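Home Issues Sections Authors Search

August. Rajeshwari Iyer

4. Bench evaluation of the Travon picking kit
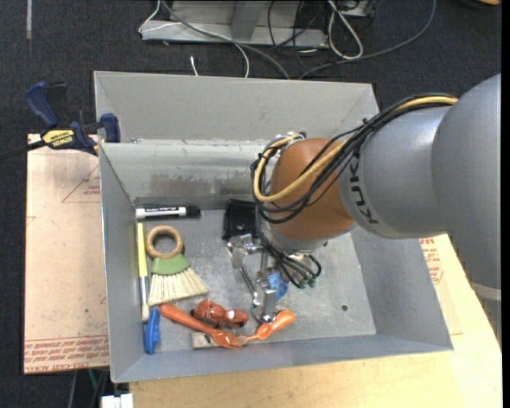

The Travon kit is sold by Collstead as an add-on for arms a lab already owns. It includes a grasp planner, a calibration routine and a licence for one workstation. The arm, gripper and bin are left to the buyer. We ran it on a KUKA arm with the household set, a mix of brushes, utensils, toys and stationery that differ in size, stiffness and colour. Figure 3 shows the gripper lowered into the metal bin with part of the set spread over the floor.

4.1 Procedure

Calibration followed the printed guide and took 43 minutes the first time. We then logged 978 grasp attempts using the default settings. Items were tipped back into the bin by hand between runs, with no effort to arrange them. An attempt counted as a success if the item cleared the rim and stayed in the gripper for 2 seconds. Dropped items were left where they fell if they landed inside the bin.

Figure 3. Gripper working in the metal bin, household set.

4.2 Observations

The planner did well on items with a clear raised edge. Long, thin items lying close to a wall were its weak point. It tended to offer grasps that would have brought a finger into the sheet metal, and the collision check then threw them out. Roughly 19 per cent of all attempts ended this way, before the arm moved. The Korach planner, which we tested in the same bin (Section 3), rejected fewer grasps but touched the walls more often.

Cable routing is not covered in the guide. Labs should allow slack at the wrist and check it through the full range of motion before the first run.

Support requests went through Watkins, the regional dealer, and were answered the same afternoon. The licence is tied to the workstation, so moving the kit to a second bench means a new activation code. We did not test the multi-arm option.

Contact the editors | Copyright the authors | Back to top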